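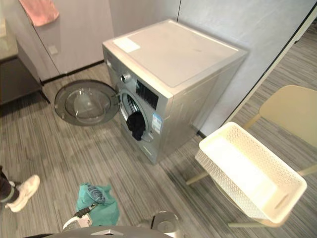 Door open, one dark item hanging over the seal.

Front loader on carpet: musty seal, small items caught in the lip
Asked 6 June 2020 by tapsell_flat

Machine is a silver front loader, standing on carpet. Small dark items (socks, thin tops) end up in the fold of the gray rubber seal after the spin. The seal also smells. I run 20 or so loads a month, mostly at low temperature. Is the seal worn, or is this a loading problem?

Answer 1 (accepted), Signe Ragnarsson

Probably loading. A drum that is too empty lets small pieces travel forward to the door. Wash them in a mesh bag, or add a towel to fill the load.

For the smell, pull the lower lip of the seal toward you and wipe the fold with a damp cloth. Check the drain holes at the bottom for lint. Then run an empty hot cycle.

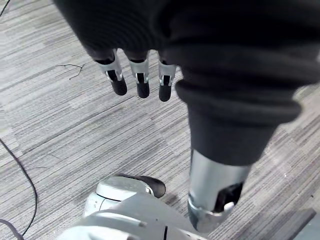
Repeat every four weeks. Leave the door open between loads, and take out anything draped over the lip before you close it. Fabric trapped there will let water onto the carpet.

Answer 2, senalthorpe_b

Check the level too. Mine walked on carpet until I put a board under it. Smell went away in October when I changed detergent, no idea if related.

Answer 3, guest

Get a new seal. Proleck sells them.

Viewed 1,529 times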